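Chapter 17
Looking After the Pads

A gripper is only as good as its pads, and they're a joy to work on! We start with the Sandhu routine, which takes two pads and a light touch.

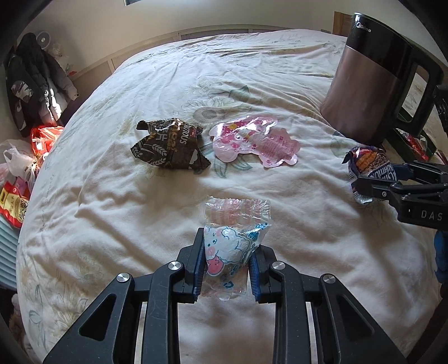

Photo: Quyên Đặng / Bikar

Check the ridges first. Then try a thin wrapper, because film shows up a bad pad faster than any box does.

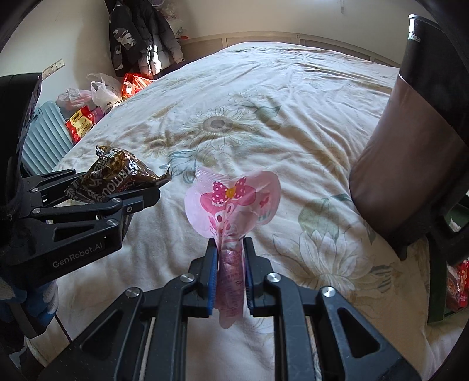

Fig. 17.2 Blue pads closed on a pink candy pouch.

Now open the jaws and look at each pivot screw. Log the pads every 200 grips.
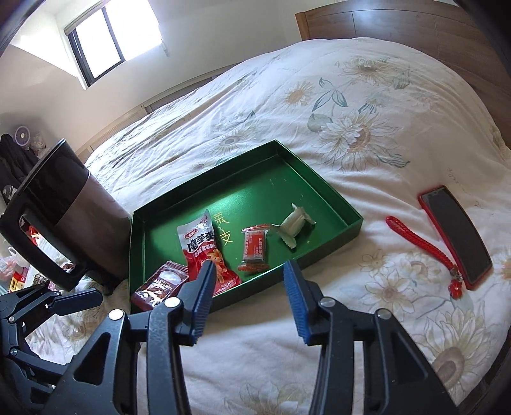 Todar writes that 200 is too often for soft goods, and would wait for 700. Try both and compare your logs.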